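Household Skills, Unit 7: Setting Up and Clearing a Kitchen Table
Course handout – Gunton Community Learning Centre
Prepared by Blažena Vávra

Read this before the practical. You will work in pairs, and each pair has 10 minutes to sort a mixed table. Bring an apron and your Unit 4 notes on washing up by hand.

1. Sort by use

Most tables end up with food, dishes and cleaning things all together. Start by deciding which group each item belongs to:

Food – fruit, vegetables, bread, anything in a packet
Dishes – cups, bowls, plates
Cleaning things – brushes, cloths, sponges
Small tools – knives, peelers, spreaders

Cleaning things should not share a tray with food. This is the most common mistake in the practical and it loses marks every June. If you find the two together, take the food out first, rinse it if it will be eaten, then wash the tray.

2. Use the tray

A tray with raised sides saves trips to the sink. Put it on the side of the table nearest to where you are going. Heavy bowls go in the centre and cups go around them. Do not stack cups more than two high. 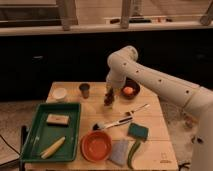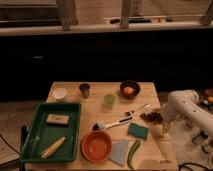
Figure 1. Practice table before sorting, two views. The green tray holds corn and a small block; the brush is out on the table in both.

3. Order of clearing

Clear the back of the table first. Cups left along the back edge get knocked when you reach over the things in front of them. A bowl with fruit in it can be moved as it is – there is no need to empty it.

Long-handled brushes and small tools should be picked up by the handle and laid side by side, all pointing the same way. Check which end is which before you reach for a tool.

Wipe the table last, along the grain if it is wood. Fold the cloth in half and turn it over when one side is dirty.

4. To hand in

Draw a plan of your own kitchen table as it is after a meal. Label each item with its group from section 1 and number the items in the order you would clear them. One page is enough.

Svatopluk Murín will take the plans at the start of the next class. The practical is worth 14 marks, and the plan is worth 4.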